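Clorel peel-and-stick wallpaper, the grey-lavender one with the little flowers
4 stars out of 5

Quick one, on my lunch break. Bought this for the three walls around my worktop. Used to be bare board, ugly, marks all over it. Ordered Thursday, came faster than they said.

Color first. On the Clorel page it looks pink. It is NOT pink. Grey-lavender, with small clusters of flowers in a bluish purple. I like it better than what I thought I was buying but if you're matching it to something, get the sample.

Putting it up: 14 strips, one evening, me and Ju-won Woo holding the other end. Backing paper peels ok if you start at a corner and go slow. Go fast and it folds on itself and sticks, lost 11 inches that way. Repositions fine for the first few minutes, after that it grabs. Fresh blade for trimming, the one I had was dull and it tore a bit along the bottom.
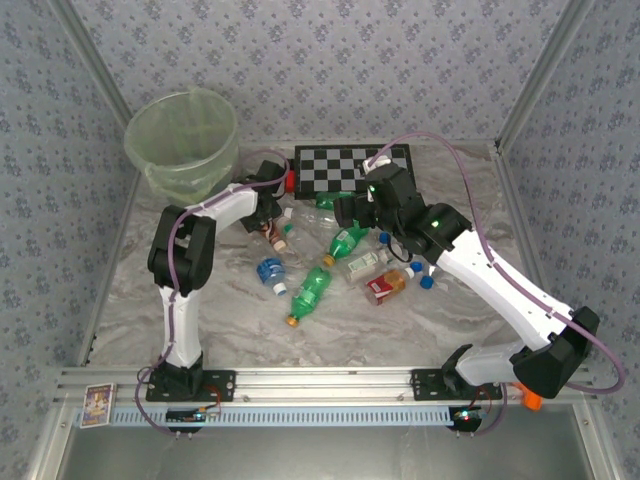
Back wall and both sides papered, marble-pattern top, bin in the far left corner

The flowers are small so a slightly off seam doesn't jump out at you. Mine are off by a hair in two places and I have to hunt for them. Was worried it'd be too busy next to the grey and beige veining on the worktop, but no, fine. Even with bottles and a chessboard out it doesn't feel like too much.

Cleaning - damp cloth, no problem so far. Havent tried anything stronger. Byung-chul Wi has the plain Etier stuff in his hallway and says his edges lifted the first summer. Mine have been up since September, one corner came up a little, pressed it back with the handle of a spoon and it stayed.

Why not 5 stars: the rolls are narrower than the Stircombe ones I used before, so more seams. And the instruction sheet is tiny print with one drawing. The pattern repeat isn't on the label anywhere either, which made me cut the second strip wrong. Measure teh repeat yourself before you cut anything.

Would buy again, probably for the inside of the closet. Order one extra roll.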